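Can Machines Do the Chores Yet? Your Questions, Our Answers
The Wasix reader FAQ, updated in February

We got 168 questions after our last piece on home and shop robots, and a lot of them were the same few asked different ways. These are the ones that came up most.

So can a robot do my laundry or not?
Parts of it! The washing and drying have been done by machines for generations, and we forget to count that. Folding is coming along nicely. Getting a sock out from behind the hamper is still your job. If someone shows you a robot folding a shirt, ask how the shirt got to the table.

Why do shops seem to be ahead of kitchens?
Because a shop can decide where everything goes. The parts are the same size every time, the bench is the same height, and the lights stay put. Your kitchen gets rearranged every time somebody makes a sandwich. That said, shops have plenty of jobs that are still done by hand, and those are the ones I find most exciting right now.

Which shop jobs do you mean?
Small assembly, mostly. Think of a planetary gear set: a flat round carrier, a few small gears sitting on pins, and a ring that goes around the outside. A person learns to put one together over a coffee. You drop the gear on, feel it catch, give it a little wiggle and it slides home.

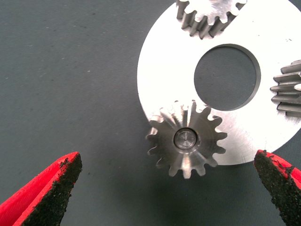

That wiggle is the hard part. A robot that only knows positions will push straight down, and if the teeth of two gears land tip to tip, it just keeps pushing. The newer approach is to let it feel the resistance and turn the gear a hair until the teeth find their gaps. I watched the team at Gindico run this 148 times over one long afternoon, and 13 of those runs ended with a gear jammed or dropped. I was thrilled, and I also wouldn't put it on a production line tomorrow.

Isn't shiny metal a problem for cameras?
It can be. Bright steel throws glare, and glare hides edges. You can move the lamp, put a dull mat under the work, or give the robot a closer look from its own wrist. Usually people do some of each. Glassware at home causes the same kind of headache, only worse (clear things are awful).

Do the fingers need to look like hands?
Not for most chores. Two fingers with something grippy on the inside will get you surprisingly far, and they're easier to fix. Where you miss the extra fingers is when you have to shift a thing in your grip without putting it down, like turning a key around.

Could I build one in my garage?
Yes, and please write to us if you do. The Kiter arm in our own workshop came in just under $2,000 with the gripper, and it has taught me more than any trade show. Start by picking up one part and putting it in one place. It sounds dull until the first time it works, and then you'll be up past midnight.

What about dishes?
Loading a dishwasher with plates you've already rinsed and lined up: pretty good. A sink with a lasagna pan in it: no.

Will you test the Figueroa kitchen cart?
It's on the list for spring. Send us the chores you want it to try, the messier the better.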